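Two arms on the packing bench: what changes for the bench staff
Speaker notes, Standeck workshop, January 2022

Slide 1. Introduce the site. Brundarby packs small glass and plastic parts for lab suppliers. 18 people work the benches across 3 shifts. The talk covers one bench and the jobs attached to it. Skip the company history if we start late.

Slide 2. The old task. Pick up a part, set it on a round carrier, check that it stands straight, pass it on. A packer did this some 2,000 times a shift. Wrist complaints were the most common entry in the bench log. Pause here and ask who in the room has a similar task.

Slide 3. The new split. The arms place and hold. The packer loads trays, clears faults and signs off each batch. Stress that the hand work has moved upstream – it has not gone away. Tray loading still needs a second look at reach height.

Slide 4. Training. Bench staff had three half-days in the Santoso simulator before the hardware arrived in August. They practiced stopping both arms, backing one out, and restarting from a known position. Most questions were about who is allowed to press reset. Answer: anyone on the bench, and it gets logged.

Slide 5. Pay and grading. The packer role was regraded as cell operator. The Jakier scheduling tool now sets breaks by batch, and staff dislike this. Say so plainly. Fixed breaks are being tried again on the late shift.

Slide 6. Simulated bench. Leave this up during questions. Right arm: gripper closed on the cylinder, directly over the white disk. Left arm: gripper open. Point out that the two arms share one table, so operators have to learn both reach zones – this was the hardest part of the training to get across. If asked about cycle time, refer to the handout.
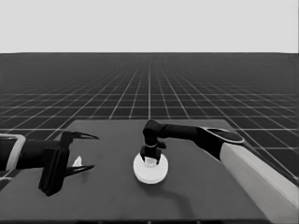
Category: Work and Automation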